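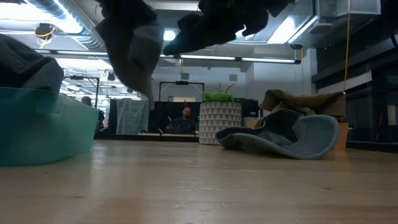
Sorting table, mid-afternoon. Something sock-like and a dark cloth in the air, teal bin on the left.

1/ So this is the automation we were told would "free people up" at Landstead. Laundry sorting. I've had a few months of it now and I'm still waiting to meet the freed-up people.

2/ Before: 44 of us across both shifts, bad backs, decent chat. Now: same piles, fewer chairs in the break room. Two colleagues went to "exception handling", meaning they pick out whatever the system can't make sense of. Mostly socks.

3/ The Brovent slide said 600 items an hour. Ask Shahnaz Biswas on lates what she sees on the counter. She laughs – then she asks if you're from head office.

4/ I'll be fair. Nobody misses hauling wet sheets, and Ilango's shoulder is better than it was in March. That part I'd vote for.

5/ But the pace is set by a screen now. Hashini used to slow the line when someone was struggling. She can't any more, she has to raise a ticket.

6/ And exception handling is graded lower than sorting. Harder work, less money. Rokeya Liyanage has put that in writing twice and had one reply, thanking her for her feedback.

7/ If your place is next, get the new job grades on paper before the kit turns up. We asked afterwards.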